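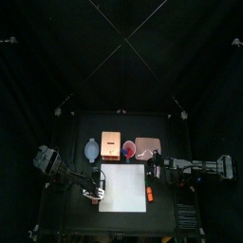 Figure 1. The two-arm station with a white work surface at the center of the table and objects set out along the back.

Istutero Institute
Course in Robot Learning, Unit 6
Gathering Demonstrations on a Two-Arm Station

Handout for the session of Friday, May 19, 2023

1. Purpose of this unit

Earlier units treated the training set as given. In this unit students produce one. Each pair of students will record demonstrations on the Largate station, review them, and submit them to the shared course set. The policy trained in Unit 7 will learn from these recordings and from no other source, and the quality of the set will therefore limit the quality of every result reported later in the course.

Readings for the unit are the Agyeman lab manual, chapters 3 and 4, and the course notes on imitation learning distributed in April.

2. Terms

An episode is one continuous recording of one attempt at one task. It begins when the operator releases the hold switch and ends when the operator presses it again.

A demonstration is an episode that has passed review and may be used for training.

A layout is the arrangement of objects at the start of an episode. Layouts are assigned by the Ramov scheduler and are numbered.

A view is the stream from a single camera. All views in an episode share one clock. An episode in which any view has lost time with the others is rejected, even where the motion itself is good.

3. The assigned tasks

Tasks are drawn from a fixed list of 59. Most ask for one object to be moved, opened or placed, and a smaller number require both arms to act together. The instruction text shown on the operator screen is stored with the episode and must not be reworded. A policy that is conditioned on language will be trained on that text exactly as it stands.

Students should read the instruction in full before releasing the hold switch. If the instruction names an object that is missing from the layout, the episode should be skipped and the layout number reported.

4. Choice and placement of objects

Objects should differ in shape, size and stiffness. A set made up only of rigid blocks teaches the policy very little about grasping. Containers are useful in that they can be both moved and filled. Items with handles allow more than one correct grasp, and the set should show more than one.

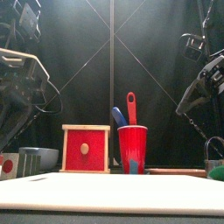

Figure 2. Objects behind the white board, including a box with a red front and round knob, and a red cup holding two utensils. Both grippers are clear of the objects.

Placement must vary from layout to layout. Where an object always stands in the same position, the policy may learn the position and ignore the object. Students are asked not to tidy a layout once it has been assigned – a cup near the edge of the reachable area is there on purpose.

Neighboring objects matter as well. A tall cup beside a box limits the directions from which a gripper can approach either one. Such cases are harder to demonstrate and should be attempted at the same rate as the easier ones.

5. Conduct of an episode

Begin with both grippers open and clear of all objects. Move at a steady pace. Long pauses are recorded as faithfully as motion, and a policy trained on many of them will learn to stop.

Do not correct an object's position by hand during recording. If an object falls or leaves the reachable area, end the episode and mark it as failed. Failed episodes are kept in a separate folder and will be used in Unit 9.

Recovery is permitted and encouraged. An operator who misses a grasp, opens the gripper and tries again has recorded something of value, provided that the task is then completed. No more than two recoveries should appear in a single episode.

6. Review

Every episode is reviewed by a pair other than the one that recorded it. The reviewer watches all views once at normal speed and answers the following on the review form:

Was the instruction carried out as written?
Did both arms begin in the clear?
Are all views present and in time with one another?
Did a hand enter the work area after recording began?

Disagreements are settled by the teaching staff, whose decision is entered on the form.

7. State of the course set

The course set held 1932 accepted demonstrations at the close of the April sessions. A further 426 episodes were rejected, most of them for views out of time. The target for the end of the term is 3000 accepted demonstrations.

The tasks are not evenly covered. Single-arm placing tasks are well represented, while two-arm tasks remain few. Pairs who are free to choose should select from the latter group.

8. Work to be submitted

Each pair submits its recorded episodes, the completed review forms, and a written note of one page. The note should identify one way in which the pair's own demonstrations resemble each other too closely, and propose a change in layout or in operator practice that would address it. Notes that only restate section 4 will be returned without a grade.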